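Truta Launches Stackable Party Cups in Three Colors

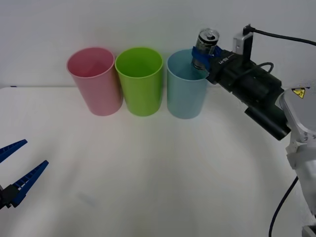

I've wanted to make a decent plastic cup ever since my cousin's cookout, when we ran through every glass in the house by 3 in the afternoon. So we made one! Truta cups go on sale in March, and the first colors are pink, lime green and light blue. They're tall, they taper a little toward the base, and the rim is nice and wide — a soda can goes right down into the light-blue one, which is how I like to keep mine at the table. Anas Mansour, our designer, kept fussing with that rim for 20 days, and I let him.

We sell them in packs of 20, colors mixed, and you can pick them up at the Haddadin shop or order from us. Grillilance is putting a pack in with its summer picnic kit too, and I'm so happy about that. If you write about kitchens or parties and want a pack to try, send me a note and tell me your favorite color.

— Siham Shboul, founder, Truta

Filed under: Home & Kitchen, New Products

Contact Truta Press | © Truta | Back to top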